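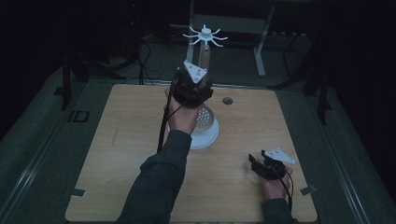
Fig. 1 – La table de travail, avec le disque blanc percé de petits trous et la pièce à huit bras en haut de sa tige.

Rapport de projet – Le séchoir Clumora
Groupe : Rocío Gallegos, Nazareno Farina, Loredana Caruso
Remis le 22/7/20

1. D'où vient l'idée

Au départ, nous voulions dessiner une lampe. Puis Loredana a rapporté de chez sa grand-mère de gros bouquets de sauge et de thym, que nous avons pendus un peu partout dans l'atelier, aux poignées de fenêtre, au dossier des chaises, et il a fallu reconnaître que le sujet était là, sous notre nez (au sens propre, tout l'étage sentait le thym). Le Clumora est donc un petit séchoir à herbes de table : un socle rond, une tige, une étoile de bras fins où l'on accroche les brins, et un plateau percé pour les feuilles et les fleurs détachées, comme la camomille.

Nous tenions à ce que l'objet se démonte. Rocío habite une chambre où il n'y a de place pour rien, et un séchoir sert surtout de la fin du printemps au mois de novembre. Le reste de l'année, il doit pouvoir dormir dans un tiroir.

2. Les pièces

Nous avons passé beaucoup de temps sur les socles, sans doute trop. Le premier basculait dès qu'on chargeait l'étoile d'un seul côté. Nous l'avons élargi jusqu'à 200 mm, avec un bord légèrement relevé qui retient les miettes de feuilles, et c'est la version que nous avons gardée. Pour les tiges, nous avons hésité entre plusieurs teintes. Le blanc disparaît sur le socle, ce qui plaisait à Nazareno ; les tons plus chauds vont mieux avec les plantes sèches, et là-dessus nous ne sommes toujours pas d'accord.
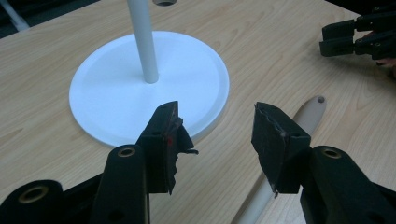

Fig. 2 – Un socle et sa tige blanche ; à droite, une tige crème couchée sur le plateau.

La prise de la tige dans le socle est le point le plus délicat. Trop serrée, on force et on marque la matière – trop lâche, tout penche. Notre tuteur, M. Ó Súilleabháin, nous a conseillé d'arrêter de poncer au jugé et de noter chaque passage dans le cahier, conseil que nous aurions dû suivre dès la première semaine. Le séchoir complet pèse 557 g, plateau compris.

3. Le montage

Nous voulions une notice sans texte. Pour savoir quoi dessiner, nous avons monté et démonté le séchoir bien des fois, toujours sur un plateau de bois clair, en changeant l'ordre des gestes. Poser l'étoile avant de dresser la tige paraît logique, mais les bras se prennent dans les manches. Le mieux reste de commencer par le socle, de planter la tige bien droite, puis de finir par l'étoile, en la tenant par le centre.

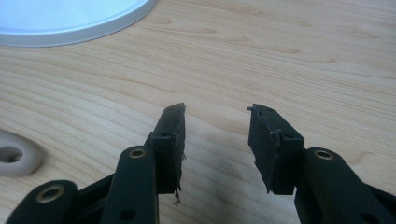 Entre deux montages, nous rangions les pièces dans leur boîte, socle au fond, étoile par-dessus dans un torchon plié. Cela ralentissait les séances, c'est vrai, mais nous y avons gagné l'idée du rangement définitif : une simple pochette de coton à deux compartiments, que Loredana a cousue et dont nous sommes très fiers !

4. Ce qui reste à faire

Les bras de l'étoile sont fins et nous aimerions les essayer avec des bouquets plus lourds, du laurier par exemple. Il faudrait aussi redessiner la troisième vignette de la notice, que deux camarades ont lue à l'envers. Quant à la couleur de la tige, Rocío propose de la tirer au sort.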